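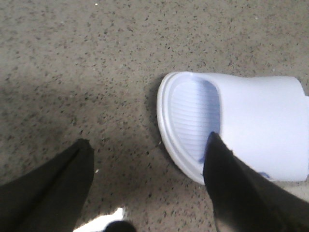

Trostidach rechnet jetzt auch mit eigenen Holzquerschnitten

25.06.2026 | Von Beril Özkan

Wer in den vergangenen Jahren mit Trostidach einen Dachstuhl bemessen hat, kennt die Liste mit den Standardquerschnitten vermutlich auswendig, und wer einmal einen Altbau auf dem Tisch hatte, kennt auch den Moment, in dem keiner davon passen wollte. Mit dem Juni-Update hat Omdale nun nachgelegt: Querschnitte für Sparren, Pfetten und Kehlbalken lassen sich frei anlegen, benennen und projektübergreifend speichern. Die neue Fassung steht allen Büros mit laufender Wartung seit dieser Woche zum Herunterladen bereit.

Auf den Wunsch ist man in Wilolau, wo die kleine Entwicklungsabteilung sitzt, schon seit Längerem angesprochen worden. Im Anwenderforum war der Beitrag zu den freien Querschnitten am Ende 59 Antworten lang, manche davon recht ungeduldig, die meisten aber mit Skizzen und Beispielen versehen, für die man sich bei Omdale ausdrücklich bedankt. "Wir haben uns durch jede einzelne Skizze gearbeitet, und ein paar davon hängen jetzt bei uns im Flur", erzählt Eylül Gündoğdu, die das Modul betreut. Besonders oft ging es um geschwächte Balken, also um alte Hölzer mit Ausklinkungen, Zapfenlöchern oder abgefaulten Randbereichen, die man bisher nur über einen rechnerischen Ersatzquerschnitt abbilden konnte. Das ging, war aber umständlich, und im Ausdruck sah es für den Prüfingenieur immer ein wenig nach Bastelei aus.

Im neuen Dialog zeichnet man den Umriss nun direkt ein oder gibt die Eckpunkte als Tabelle vor. Fläche, Trägheitsmomente und Widerstandsmomente rechnet das Programm sofort mit, und wer einen Punkt verschiebt, sieht die Werte gleich daneben mitlaufen. Aussparungen werden als eigene Fläche abgezogen. Auch zusammengesetzte Querschnitte sind möglich, etwa ein alter Sparren mit seitlich angelaschten Bohlen, allerdings vorerst nur mit bis zu 5 Teilen und nur unter der Annahme eines starren Verbunds. Die nachgiebige Verbindung, die viele sich gewünscht hatten, kommt später - einen Termin wollte Gündoğdu nicht nennen, und man kann es ihr kaum verdenken.

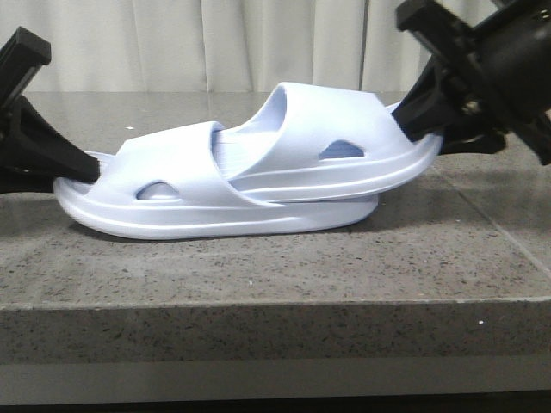
Zwei helle Badeschlappen, eine davon schräg auf der anderen

Erprobt wurde die Funktion vorab im Ingenieurbüro Duman, das sich seit vielen Jahren vor allem mit Scheunen, Pfarrhäusern und allerlei verwinkelten Dachgeschossen beschäftigt. İlker Aksoy und seine Schwester Gülizar Aksoy haben dort den Frühling über mit der Vorabversion gearbeitet und ihre Beobachtungen nach Wilolau geschickt, anfangs fast täglich. Ein Projekt, das ihnen besonders ans Herz gewachsen ist, war ein Kehlbalkendach, bei dem kaum zwei Sparren dieselben Maße hatten. 70 verschiedene Querschnitte standen am Ende in der Bibliothek, sauber nach Achsen benannt, und das Programm hat sie, wie İlker Aksoy sagt, "ohne Murren geschluckt".

Ganz so glatt lief es freilich nicht von Anfang an. In der ersten Vorabversion gingen die selbst vergebenen Namen verloren, sobald sie einen Umlaut oder ein Sonderzeichen enthielten, was in einem Büro, in dem ein Bauteil schon mal "Gratsparren Süd, dünn" heißt, schnell auffällt. Gülizar Aksoy hat daraufhin eine ganze Weile mit Kürzeln gearbeitet, die außer ihr keiner so recht entziffern konnte. Der Fehler ist inzwischen behoben, die Kürzel sind zum Teil geblieben. Auch die Reihenfolge in der Auswahlliste hat sich auf Anregung aus dem Büro noch einmal geändert: Die zuletzt benutzten Querschnitte stehen nun oben und die Normreihen darunter.
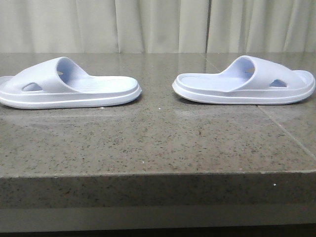 Gespeichert werden die Querschnitte wahlweise im Projekt oder in der Bürobibliothek, auf die alle Arbeitsplätze zugreifen können. Hier lohnt sich ein Blick in die Einstellungen, denn nach dem Update ist zunächst nur die Projektablage aktiv. Wer die gemeinsame Bibliothek nutzen möchte, legt unter "Verwaltung" einmal einen Ordner im Netzwerk fest und startet Trostidach neu. Ändert jemand dort später einen Querschnitt, werden bereits gerechnete Projekte nicht stillschweigend angepasst. Man bekommt beim Öffnen einen Hinweis und entscheidet selbst, ob neu gerechnet werden soll oder ob der alte Stand erhalten bleibt.

Vorhandene Projekte lassen sich ohne Weiteres öffnen. Der umgekehrte Weg ist leider versperrt: Dateien, die mit der neuen Fassung gespeichert wurden, liest die vorige nicht mehr ein. Büros, die mit Partnern zusammenarbeiten, sollten sich also kurz absprechen, bevor sie umstellen. Im Ausdruck erscheint jeder eigene Querschnitt jetzt mit einer bemaßten Zeichnung und den Kennwerten, auf Wunsch auch gesammelt in einem Anhang am Ende der Statik. Daran hatte vor allem Şükran Çınar Freude, die bei Omdale die Anwenderberatung leitet und nach eigener Aussage in keinem Telefonat so oft nach etwas gefragt wurde wie nach diesem Anhang.
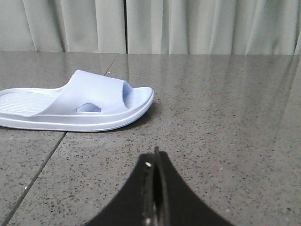
Helle Badeschlappe auf poliertem, grau gesprenkeltem Steinboden, dahinter ein Plisseevorhang

Çınar bietet zum Update auch eine Online-Einführung an, in der sie den neuen Dialog an einem Pfettendach von der ersten Skizze bis zum fertigen Ausdruck durchgeht. Vorgesehen sind 30 Plätze, die Teilnahme ist für Wartungskunden kostenlos, und Fragen dürfen gern vorher per Mail geschickt werden, am liebsten mit der zugehörigen Projektdatei. Wer keinen Platz mehr bekommt, findet die Aufzeichnung später im Kundenbereich. Das Handbuch ist ebenfalls überarbeitet, nur das Kapitel zu den zusammengesetzten Querschnitten wird noch nachgereicht.

Im Büro Duman sammelt man unterdessen schon wieder Wünsche. Ganz oben auf dem Zettel steht der Import von Umrissen aus einem Aufmaß als DXF-Datei, damit man die krummen Balken nicht mehr abtippen muss.

Kontakt | Impressum | Datenschutz | © 2026 Omdale, Wilolau | Nach oben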